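Komwood Soup Notes

A small, friendly collection of home soup recipes, typed up by hand and shared as plain text
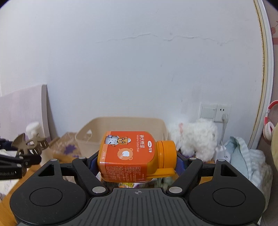 Welcome, and thanks for stopping by! Komwood holds 594 recipes in 19 folders, one for each kind of soup (the bean folder got a bit out of hand, sorry). Every recipe is its own text file with a title, servings, ingredients and steps, and most feed 8 people, so please halve them if your pot is small.

Known gaps: 11 recipes have no cooking time, and the spelling of "chili" wanders all over the place.

License: cook from it, copy it, pass it along. If you reuse the whole set, a mention of Komwood would be lovely. Fixes are welcome through the issues page, and I try to get to them by the end of each month.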